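Tuesday, dye bench, February

Second go at the madder today, and I'm writing it down while my fingers are still orange. I came in early to get the big pot going and held it at 62 for most of the morning, which is harder than it sounds with that stove (it wants to be at 70 or nothing!). Shobha Panicker stopped by with a bag of her Moulin fleece and stayed for two cups of tea, and between us we talked ourselves into trying the Castlow yarn in the same bath, a bit of a gamble as it had only had 22 minutes in the alum.

Well, the gamble paid off nicely. The Castlow skeins took a soft brick color, a little streaky near the ties, and the fleece went much deeper, almost rust. I'd like to blame the ties for the streaks, but I think I was simply lazy about stirring.

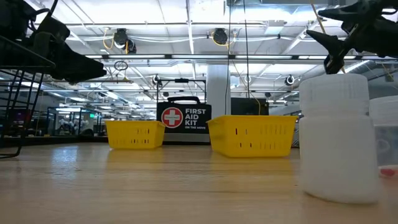 Baskets and the first aid kit on the table.

Rinsing took forever, as it always does with madder. I gave everything 7 rinses and the water was still faintly pink at the end, so whoever knits with this first should wash the swatch before trusting it. The Plilcombe samples are not done. I ran out of patience and they're soaking in plain water overnight with a lid on, please don't tip them out.

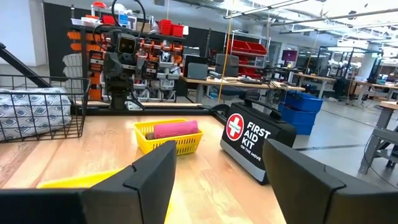 Cochineal is next, and I've been putting it off because I can never decide how strong to make it. Shobha wants a pale shell pink for the Plekent shawl, and I keep drifting toward something louder. The rolled towel in the little yellow basket is very nearly the pink I have in my head, that bright magenta sort, and I mean to snip a bit of yarn at each stage and hold it against the towel until one of them comes close. Then she can have the exhaust bath for her shawl and we'll both be happy. Need to grind more bugs first, and find the good strainer.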